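What Happens When Somebody Is Arrested?

You have probably heard a grown-up say it, or caught it on the news while you were waiting for your show: "Police have made an arrest." It sounds serious, and it is, but it can also be a bit confusing, so let's take it slowly.

Being arrested means the police are holding a person for a while because they have a good reason to think that person broke the law. It doesn't mean the person did it! That is a different question, and it gets answered later on, by other people, in another building.

Let's pretend there's a town called Marngate, and one night in February somebody breaks into the Ralard bicycle shop and takes a very nice bike. The police look for clues and talk to the neighbors (this can take days and days, much longer than it does on TV). If the clues all point to one person, an officer may arrest that person and explain why.

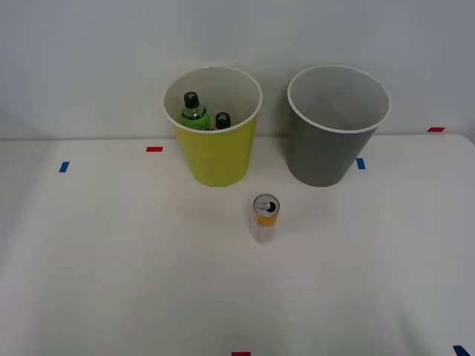
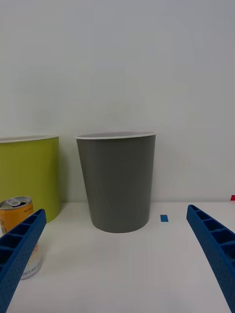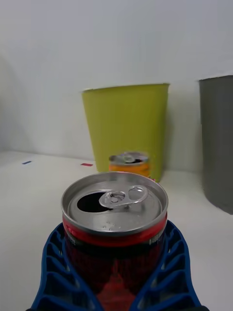 At the police station, an officer writes down the person's name and address and usually takes their fingerprints. The person has rights the whole time, and a right is something that can't be taken away just because somebody is cross with you. One is the right to stay quiet. Another is the right to talk to a lawyer, who knows the rules inside and out and is there to help.

Next comes a word you may have heard, "charged." A charge is a written statement of which law the person is supposed to have broken. Some people who are arrested are never charged at all, and they go home.

If there is a charge, the case goes to court. The judge makes sure everybody is treated fairly, and sometimes a group of ordinary people called a jury listens to both sides and decides. Until that happens, the person is treated as innocent, even if the whole town of Marngate has been gossiping about the bike for weeks.

So when you hear about an arrest, it's fine to ask a grown-up, "Has there been a trial yet?" Quite often, the answer will be no.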